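Informe de avance para la Fundación Lerex
Proyecto Mfinanga: manipulación de textiles con pinzas de mano
28 de octubre de 2023

Lo más destacado del periodo es la jornada de puertas abiertas, que salió mejor de lo que esperábamos. Habíamos preparado sitio para 70 personas y al final firmaron en la entrada 126. Tuvimos que abrir la segunda sala a media mañana y repetir dos veces la charla de introducción, ¡y con mucho gusto!

La demostración central fue la de las telas. Cada visitante podía coger un par de pinzas, una en cada mano, y probar a alisar, pellizcar y doblar una pieza grande extendida delante. Parece sencillo hasta que uno lo intenta: la tela se arruga donde se aprieta, el pliegue se va hacia el lado contrario y la mano izquierda siempre llega tarde. Mucha gente volvió a ponerse en la cola para un segundo intento. Las familias preferían las telas estampadas (la naranja de los perros fue la favorita indiscutible), y a nosotros también nos convienen, porque el dibujo ayuda a ver cómo se deforma el tejido.

A lo largo del día se completaron 400 intentos, de los cuales 200 son dobleces enteros, de principio a fin. El resto son alisados y agarres sueltos. Todavía los estamos revisando, pero ya vemos una variedad de gestos que en el taller, con las mismas personas de siempre, no nos salía. Hay quien sujeta con una pinza y arrastra con la otra, quien junta las dos en el centro y quien empieza por el borde más lejano. Esa variedad era uno de los objetivos que figuraban en la solicitud y nos alegra mucho poder darla por encaminada.

También nos visitaron dos técnicos de Dirkmont, la lavandería industrial con la que hablamos desde marzo. Se quedaron casi toda la tarde e hicieron preguntas muy concretas sobre sábanas bajeras y tejidos con pelusa. Hemos quedado en que nos enviarán un lote de ropa de cama retirada para las próximas pruebas.

Queda por resolver el desgaste de las almohadillas de los dedos. Dos pares perdieron agarre después de comer y hubo que cambiarlos. Remeck nos ha ofrecido un material algo más blando y lo probaremos en cuanto llegue. El gasto de la jornada se mantuvo dentro de lo previsto, salvo una pequeña partida de repuestos que detallaremos en la justificación económica.

Para el próximo periodo tenemos previsto terminar la revisión de los intentos, empezar con las sábanas y repetir la jornada, esta vez con turnos reservados de antemano.

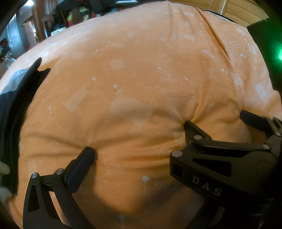

Trabajo con dos pinzas de mano sobre la tela naranja con perros y huesos.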